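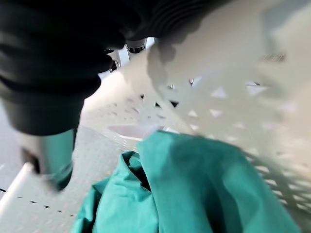 Kendra Després asks whether the basket has to be completely empty before the next load is sorted into it. Yes. Small items left at the bottom end up in the wrong wash, and a dark sock in a load of whites is the most common complaint we get from tenants.

3.2 Sorting and carrying

The Hekport house guide asks all tenants to use a plastic basket with holes in the sides and base. Air gets through it, and it can be rinsed out in the shower.

1. Empty the basket and turn it upside down over the floor. Lint and grit collect in the holes of the base.
2. Wipe the inside with a damp cloth. Let it dry.
3. Check every pocket before the item goes into the basket. Coins and hairpins can get into the pump.
4. Close zippers and hooks. Turn black and dark blue clothes inside out.
5. Sort into three loads: whites, colors, darks. Towels go with whites or colors, never with darks.
6. Fill the basket no higher than the rim. A full basket of dry clothes is a full load for the machines in this building. A heaped one is too much.

Note: Bags for delicate items hang on the hook behind the laundry room door. Return them after use – there are only a few and they tend to go upstairs and stay there.

Caution: Do not drag the basket down the stairs. The edges of the holes crack first and then snag knitwear. Cracked baskets can be exchanged at the Gultus office, room 16.

3.3 Loading the washer

1. Check that the drum has stopped. Pull the door open all the way so that it does not swing back against your arm.
2. Look inside the drum and run a hand around the rubber seal. Put anything you find on the shelf.
3. Load items one at a time and shake each one out first. Large pieces such as sweatshirts and bath towels go in before small ones.
4. Leave a hand's width of space at the top of the drum.
5. Push all fabric well clear of the seal. A sleeve caught in the door will let water out onto the floor.
6. Close the door firmly until it clicks. If it does not click, open it and look for trapped cloth. Do not lean on it.

Caution: The glass gets hot on long cycles. Keep small children away from it while the machine is running.

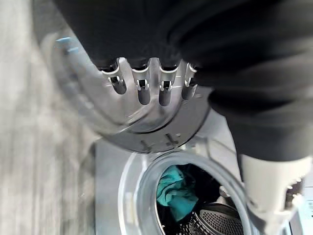 DARK LOADS

Black and very dark clothes need their own settings. Use cold water and the short program, with liquid detergent only. Powder leaves pale streaks on black cotton, mostly along the seams.

New black items lose dye for the first 3 washes. Wash them alone or with other black items until then.

Take darks out as soon as the program ends and hang them inside out, out of direct sun. Do not put them in the dryer on the high setting.

Note: If the next tenant's load is whites, run a rinse with the drum empty before you leave.

For a door that will not open after the program, wait two minutes and try again. If it is still locked, call extension 372 and leave the machine switched on.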